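Joris Mulder
Novembre

Fil : les règles qu'on applique pour la manipulation de petites pièces métalliques avec un bras. On m'a demandé notre feuille interne, je la recopie ici en la commentant un peu.
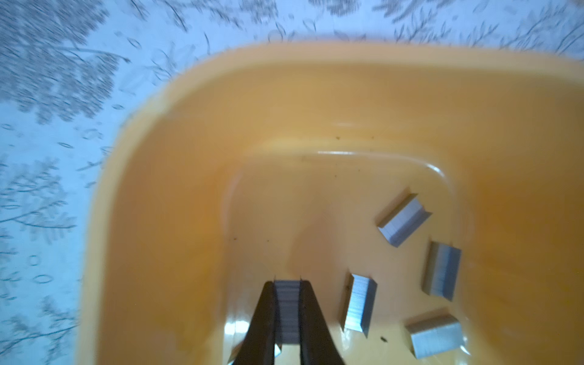 Arben Ristić m'écrit que des règles pour des agrafes, c'est beaucoup de papier, et qu'un bon réglage de force suffirait. Je ne suis pas d'accord. Le réglage de force, chez nous, c'est une ligne sur la feuille. Le reste concerne ce qui se passe avant et après.

Règle de départ : un bac, une référence. On ne mélange pas deux tailles d'agrafes dans le même bac, même pour un essai rapide. On l'a fait une fois sur le projet Rodthorpe et il a fallu trier à la main.

Le bac doit être lisse, à coins arrondis, d'une couleur franche. Le jaune va bien avec des pièces gris argent. Un bac gris est refusé d'office, la segmentation perd les bords.

Les barrettes sont posées en vrac, sans alignement. Si l'opérateur les range avant l'essai, l'essai est noté « assisté » et ne compte pas dans le taux de réussite. C'est la règle la plus souvent oubliée, moi compris.

Prise : une seule barrette entre les doigts, serrée sans plier les pattes. La consigne de force est écrite sur la fiche de la référence. Personne ne la modifie en cours de série. Si elle est mauvaise, on arrête, on la change, et la série repart de zéro.

Une barrette cassée sort du bac et va dans la boîte des rebuts. On ne la remet pas « parce qu'elle passe encore ». Les agrafes isolées se coincent ensuite sous les doigts.

Propreté : on essuie le fond entre deux séries. Les petits points noirs sur le plastique ont l'air anodins, mais notre détecteur en a déjà pris un pour une pièce.

Le support sous le bac est libre, motif ou uni. On note simplement lequel. Declercq exigeait un fond blanc, on a retiré cette exigence en version 3 : en atelier, le fond n'est jamais blanc.

Mains hors de la zone tant que le bras est sous tension. Pour rattraper une pièce : pause, voyant éteint, puis la main. Pas d'exception pour les pièces légères.

Sur la dernière campagne Fludier, 2 000 prises, 171 échecs. Chaque échec a une cause notée, choisie dans une liste fermée. « Divers » n'existe pas dans la liste, et je refuse de l'ajouter.

Reste un point ouvert : à partir de quand déclare-t-on un bac vide quand 2 barrettes sont collées contre la paroi ? Broditz les compte comme échecs, nous comme non tentées. Si vous avez une règle écrite là-dessus, je veux bien la lire.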